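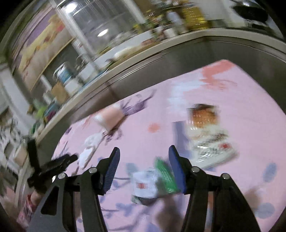
Last month I spent most of two evenings on a date problem in a CSV import, and I'm writing it down mainly so I can find it again the next time.

The setup is simple. A client sends us an order file every night at 2 a.m. A scheduled job picks it up from an SFTP folder, a small C# console app reads it, and the rows go into a staging table in SQL Server. From there a stored procedure does the rest. The job is called Guda, for reasons that go back before my time, and it had run without trouble for a couple of years.

Then we moved it from the old server, Renberg, to a new virtual machine called Trornach. The first night on the new machine the job finished with exit code 0. The log said 1,010 rows read. The staging table had 296 rows in it.

My first thought was the file itself. I opened it in Notepad++ and turned on all the hidden characters, looking for a stray line ending or a quote inside a quoted field. There were none. The file had the same layout it always had, fourteen columns, semicolon separated, UTF-8 with a byte order mark.

Next I looked at the bulk copy. We send rows in batches of 200, so I wondered if a batch was failing and being swallowed somewhere. But 296 doesn't divide into 200 in any way that made sense for a lost batch. I set the batch size to 1 and ran it again. Still 296.

What finally helped was sorting the staging table by order date. Every row that made it in had a day of the month of 12 or lower. No row had a day above 12. Once you have seen that pattern you recognize it right away, but it took me until the second evening to look.

The client writes dates as day/month/year. Our code had this line in it:

DateTime.TryParse(fields[3], out orderDate)

With no culture passed in, TryParse uses the current culture of the thread, and that comes from the regional settings of the account the job runs under. On Renberg the service account had been set to English (United Kingdom) at some point. On Trornach it was a fresh account with English (United States). So 25/04 was not a valid date any more, TryParse returned false, and the code did this:

if (!ok) continue;

It skipped the row and didn't write anything to the log. The "rows read" number was counted before the parse, so it looked fine.

The worse part is the 296 rows that did get in. For most of those the day and month were swapped. An order from 5 April was stored as May 4. Those rows would have gone on into the main tables if the stored procedure had been switched on that night, and it was only off because I was still testing the move. I deleted them by load ID and started over.

The fix is to say exactly what format you expect:

DateTime.TryParseExact(fields[3], "dd/MM/yyyy", CultureInfo.InvariantCulture, DateTimeStyles.None, out orderDate)

You need using System.Globalization at the top. Watch the capital MM, as lowercase mm is minutes and will give you January for everything.

One small thing to know about the slash. In a .NET format string "/" stands for the date separator of the culture you pass in, and is not always a literal slash. With InvariantCulture it is a slash, so the line above is safe. If you pass null or a German culture it will look for a dot.

While I was in there I searched the rest of the project for the same kind of call. I found 18 places, counting decimal.Parse and ToString on amounts. The decimals are the same trap, with a comma or a point depending on who is logged in. I changed all of them to take a culture. Witold Kurek reviewed the change and pointed out that the Barbieri export has its own copy of the date helper, which I had missed, so that got fixed too.

I also changed the skip. A row that fails to parse now goes to a reject table with the line number and the raw text, and the job returns a non-zero exit code if there is anything in there. The summary line in the log now shows read, loaded and rejected.

You could also fix this by changing the regional settings on the service account. I did try that first, to prove the cause, and it works after you log the account off and restart the job. I wouldn't leave it like that. The next person to build a server will not know about it, and the setting isn't in source control.

There is an analyzer rule, CA1305, that warns when you call a method without an IFormatProvider and an overload with one exists. It is off by default in our projects. I have turned it on as a warning for this one — it is noisy in the older code, and I still have the logging classes to go through.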